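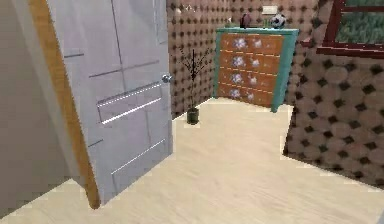 White door standing open, with brown patterned wallpaper behind.

We use cookies to remember your preferences. By continuing to browse, you accept our cookie policy.

Counting the solstice from the Southern Hemisphere

Saron Derese
Our study circle at Andport observes the four turning points of the year and follows a printed calendar that places the winter solstice in December. Several members have family south of the equator, where the sky is at its darkest in June. Should they keep the festival by the printed date or by their own season? The matter must be settled before our October gathering, when next year's readings are assigned.

Consolacion Dagdag
Members should follow the sun where they live. The inner meaning of the festival rests on the return of light, and a reading on darkness given in high summer will confuse newcomers. The Valdovinos circle, to which I belong, prints both dates side by side and exchanges the readings for June and December. The equinoxes must be exchanged as well -- this is often forgotten. We have kept this practice for 13 years.

Tiburcio Escobedo
I do not agree. The zodiac is the same for everyone, and the Sun enters Capricorn in December in both hemispheres. Please keep to the calendar.

Uriel Huerta
Both replies have merit. A circle that works mainly with the signs may keep one date for all members, while a circle that works with the seasons should exchange them. I would advise stating the choice on the first page of the calendar.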